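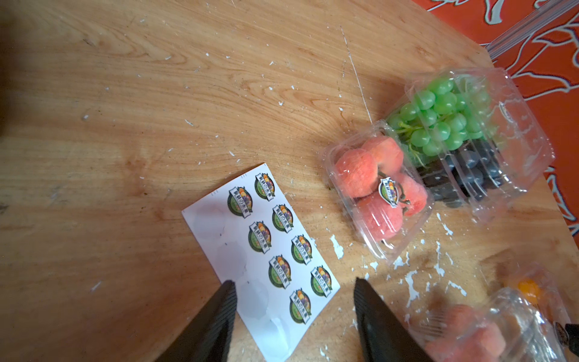 ## Fruit labels, the short version

Hi! I'm Margarida, and I keep this folder for our grape boxes. It started as a sticky note and got out of hand, so now it's a README (sorry, Sobia).

The labels are the oval ones with the dark green border and the 新鮮の水果 banner, four to a row. We order them from Morais, 2000 at a time, and they come as little sheets that love to curl if you leave them near the kettle. Peel from one end and work along, please! I keep finding sheets in the drawer with one label gone from every corner and it drives me nuts.

## Boxing and labeling

- Grapes go in the clear clamshells. Green and purple can share a box, I like how they look together.
- Close the lid until it clicks on both sides, *then* label.
- One label per box, banner level, smooth it from the middle out. 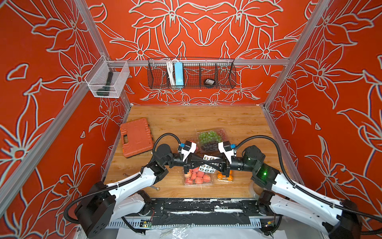
- If it goes on crooked, leave it. Peeling it back off takes half the print with it, and I'd take a slightly tipsy label over a torn one any day.

Up to 39 boxes go out to Granbridge on a good run, and the Zelldale order is smaller but fussier (they do check the labels).

## What's in the folder

- `labels.csv`: sheets ordered and sheets left
- `boxes.csv`: one row per box, 1804 rows so far
- `notes.md`: mostly Sobia Virk arguing with me about lids

Last updated January 8, 2020. The September rows still need their weights filled in, I'm getting to it!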